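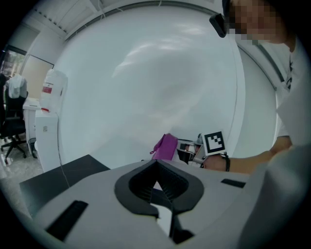
The sanctuary at Trarside had pews, a pulpit and a window behind the altar that let in too much sun at the late service. Last July the congregation voted to take all three out. The replacement came from Judach, a design firm that sells what it calls worship environments, and it looks like most of the others I've sat in over the past few years: black floor, gray walls, and a curved white backdrop for song lyrics. I have my doubts about the backdrop. A big white surface with a strong bend in it, like the one photographed here, picks up the overhead lights in bright streaks, and if you're trying to read the third verse of a hymn you've never heard, a streak is right where you don't want it.

That can be fixed with better lighting. My larger question is what the remodel was for.

Judach's pitch, which I heard at an open meeting in the fellowship hall, is that younger families are put off by rooms that look like churches. A slide said so. I asked where the claim came from and was told it reflected what the firm was hearing from its partners, meaning the other congregations that had bought a remodel. I would expect people who have just spent that kind of money to say it was worth it.

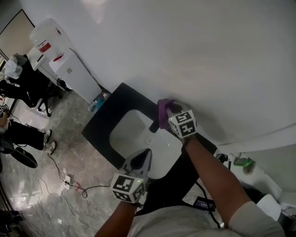
*3 min read*

Gilchrist went through this before Trarside did. It's a smaller congregation, with 75 people on a good Sunday, and it took out a loan to be repaid over 14 years. The new room opened to a full house. Most of the visitors were from other churches and had come to see the new room. By the following spring attendance was back where it had started, except that several of the older members had quit coming. One of them told me she couldn't find anything to hold on to when she stood up. She meant the pews.

I don't want to make pews into something holy. They're hard on the back, they can't be moved for a potluck, and plenty of them were bought from a catalog by people who were also worried about looking out of date. Churches have always redecorated. But when a church spent its money on a roof, at least everyone could tell afterward whether it leaked. With a worship environment there's no such test. If the numbers go up, the room did it. If they don't, the firm has a second phase to offer, and at Gilchrist the second phase was a coffee bar.

Prorkthorpe turned the whole thing down. The members there had a quote in hand and a seating plan for 100, and they voted it down after a meeting that by every account ran long and got sharp. They used part of the savings to pay a part-time visitor who calls on people at home. I asked if it had brought in new families. The answer was that they hadn't been keeping track, and I find that almost as annoying as the slide. A good story still isn't evidence, even when it's one I like.

Trarside's first service in the new room was well attended. The band was loud and the chairs were comfortable. I sat near the back next to a couple who had been married under the old window, and after the benediction they asked an usher where it had gone. He thought it was in storage. He said he'd find out and let them know.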